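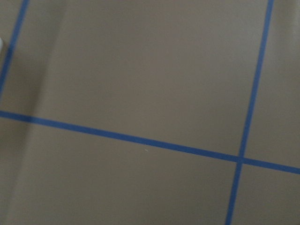 Section 4. Setting up the Trurnedden label printer on a shared network

Read this section before you plug in the network cable. The quick card in the box tells you to connect first and sort out the settings later. We have seen how that goes, and it usually ends with a factory reset.

4.1 Before you start

You will need the admin password for your router and 30 minutes. The quick card promises less time than that. It assumes your router hands out an address on the first try, and plenty of them don't.

1. Switch the printer off at the back. The front button only puts it to sleep.
2. Load a roll and close the lid until both sides click.
3. Connect the network cable, then switch on.
4. Wait for the status light to turn solid. A slow blink means it is still looking for an address.

NOTE: The box says "works with any router." Treat that as a hope. Models with guest isolation turned on will hide the printer from every computer in the building.

4.2 Giving the printer a fixed address

5. Hold the feed button until a test label comes out. The current address is on the second line.
6. Type that address into a web browser and sign in.
7. Open Network, choose Manual, and enter an address outside your router's automatic range.
8. Leave the port at 1144 unless you run Skevwood stock software, which wants 1569. Its own help page does not mention this.
9. Press Save, then switch the printer off and on again. The page claims a restart is not needed. Do it anyway.

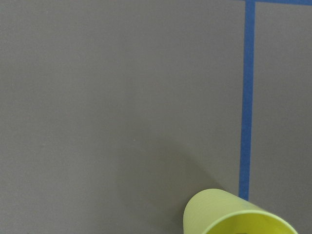
Fig. 4-1. Yellow-green cup and blue tape on a gray surface.

4.3 Adding the printer to a computer

10. Download the Hiltlow driver. The generic driver will print, but it guesses the label size and guesses badly.
11. Choose Add by Address. Automatic search finds the printer on some days and not on others, and we can't tell you why.
12. Print one label. Check it with a ruler before you run a full batch.

CAUTION: Do not accept the firmware update offered on first sign-in until you have saved your settings to a file. The update is supposed to keep them — keep your own copy.

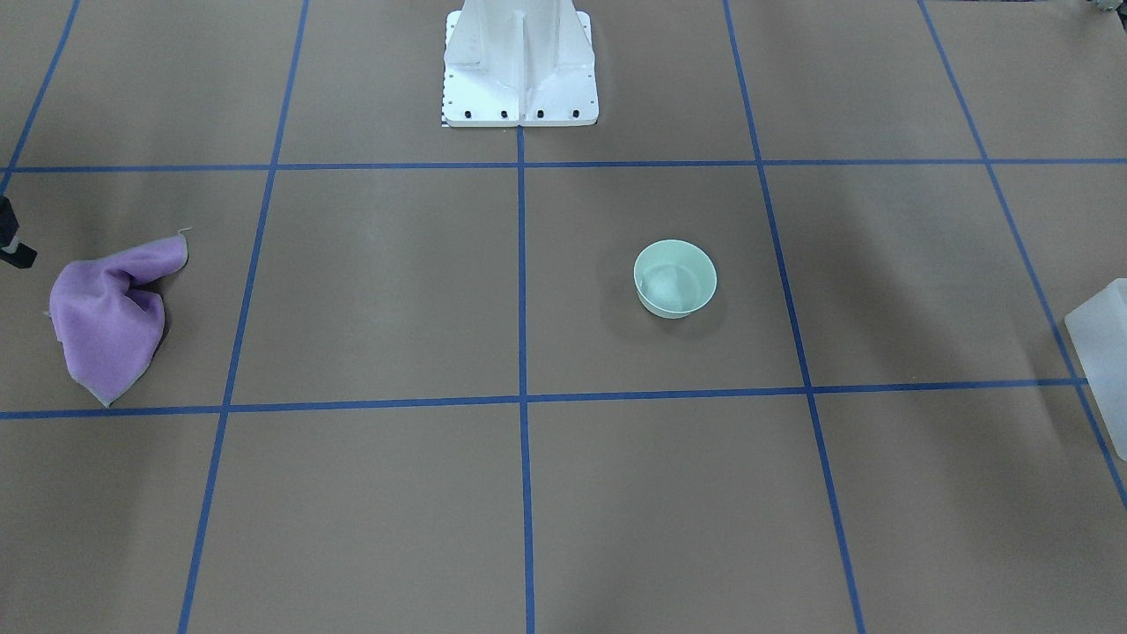 If the test label comes out blank, the roll is probably in backward. If it comes out shifted, run Calibrate twice. Once is rarely enough after a change of label size.

4.4 The Kyei cloud option

Kyei lets you print from outside the office. It also adds a second account, a second password and a limit of 2000 labels a month. If all your computers are in one building, skip it.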